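Workbenches

A butcher-block top for the workshop in Trindton

28/05/2025 – By the Multus editors
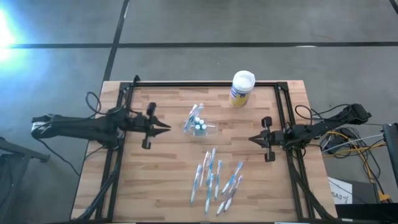
The owner of Sala, a small bench-making shop in Trindton, had wanted to get away from steel tops for years. "Steel is loud," she says. "You put a screwdriver down and everyone looks up. Wood takes the noise out of a room."

She prefers tops glued up from narrow strips, with light and reddish-brown pieces mixed together. Sorting them by color takes too long, and customers have never asked for it. "A mixed top hides a scratch better. I sand it, oil it, and leave it alone for 2 days."

The floor came first. Sala moved into the old Trimulo building in September, and the concrete had to be ground smooth before any bench could go in. The job cost 688 dollars, less than she had set aside. "I'd saved 1000 for it, so the rest went on oil and clamps."

Her customers mostly bolt or lay things on top: rails, vises, small fixtures. She tells them to drill pilot holes and keep screws away from the glue lines. Cables are a common complaint – they end up on the floor and people roll chairs over them. She suggests running them down one side.

Each top gets four coats of oil before it leaves the shop. After that, she says, a wipe with a dry cloth is enough for most weeks. She is now working on a longer bench for the back wall.

Last updated: one week after publication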